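Last updated: September

4.2 Equipment planning

The Tanska kitchen cell was budgeted as a single line item until the Tamayo arm quote arrived. We then split the cost into arm, gripper and counter fixtures. Spare finger sets were ordered in lots of 20, and the service plan was priced at 300 operating hours per quarter — the lowest tier Praltia offers. Figure 3 shows the arm and parallel gripper over the sink.
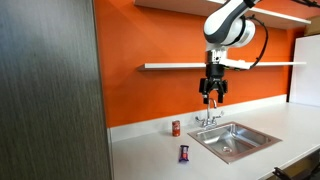 Which costs should be fixed before the arm is ordered?
Mounting, power and the service contract, as all three depend on the site.

Logged use in the first quarter was 294 hours, within the plan. The Brurka tier of 340 hours was priced as a fallback and left out of the final budget. Cable replacement is listed separately in Table 5.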